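Main Programs Projects Staff Library Contact
Projects > Automation > Student reports > Two-arm assembly of rail fixtures
Print this page | E-mail this page

Two-Arm Assembly of Rail Fixtures: Can the Bench Job Be Automated Yet?
Project report, 27 June 2023
Authors: Lavanya Chowdary, Sem Vandenberghe
Supervisor: Ulla Kuusisto

1. Background

Sallholm builds small metal fixtures on two rails. At present one person does the whole job at a bench: takes a bracket from stock, turns it the right way up, seats it between the rails and fits the small hardware. The work is dull and hard on the wrists. The company asked whether two robot arms could take over the seating step, and if possible the hardware step as well.

The same question has been asked for household chores for many years, usually with disappointing answers. Folding a towel and seating a bracket have more in common than one would expect. Both need the part to be held in a known pose, and in both the trouble starts when the pose is slightly off. The bracket has the advantage that it does not change shape.

2. Method

All work was done in simulation. The cell model was built by Lionel Le Goff in an earlier project and reused with small changes to the fixture position. Task planning was done with Piline, and the grasp library came from Kandasamy. No physical cell was available to us, so the results below say nothing about cable wear, part finish or operator safety.

The near arm has the job of supplying the larger metal part. The far arm works over the fixture. The two arms share part of the space above the table, and the planner lets only one of them enter that space at a time.

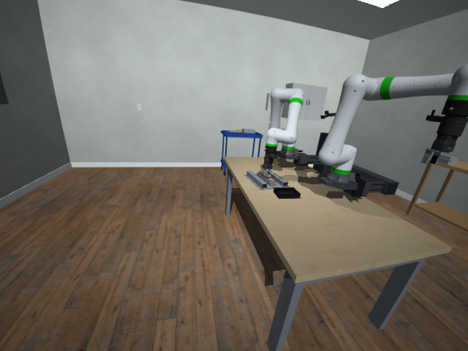 Figure 1. Simulated cell. Near arm holding the perforated part; far arm above the fixture.

We ran 500 trials with the start pose of the part varied at random within a fixed range. A trial counted as a pass if the part was seated within tolerance and neither arm touched anything it should not. Trials that stopped on a planner timeout were counted as failures.

A second set of runs covered the hardware step. There the far arm had to pick up one small component and place it between the rails. Only one component type was tested.

3. Results

3.1 Seating

Of the 500 trials, 468 passed. The 32 failures had three causes. Most were grasp errors: the gripper closed on the perforated plate at a slight angle and the part was tilted when it reached the rail. A smaller group were planner timeouts in the shared space. In the remaining few, the channel section touched a rail on the way down.

Changing the approach so that the part comes in from above the open side of the table removed the rail contacts in a short rerun. We did not repeat the full set, so the numbers given here are for the original approach.

3.2 Hardware

This step did not reach a usable level. The small parts are close together and the gripper fingers are wide compared to the gaps. The far arm could place a component when its neighbors were removed from the model - with the neighbors in place, it usually pushed one of them. We stopped after 177 runs and have not given a pass rate, as the settings were changed several times along the way.

3.3 Cycle time

The arms were slower than the bench worker on seating. Much of the time was spent waiting for the shared space to clear. Nhung Kiều, who runs the bench at Sallholm, looked at the motion plots and noted that she would pick up the next bracket while still seating the current one. The planner does not look ahead in this way.

4. Discussion

Seating alone could be automated if the part arrived in a tray with fixed pockets. That would take care of most of the grasp errors, but someone would have to load the tray, and the labor saved would be small. The hardware step needs narrower fingers or a different order of assembly. We prefer the second option, and Rerken has offered to supply a modified rail drawing for it.

For comparison, kitchen and laundry tasks present the same small-clearance problem without a fixture to hold anything still. We would not expect the present method to carry over.

5. Further work

- Repeat the 500 trials with the changed approach.
- Add one-step look-ahead to the planner.
- Model narrow fingers, 3 widths.
- Check the simulated contact settings against measured values. Sallholm has agreed to provide sample parts in September.

Print this page | E-mail this page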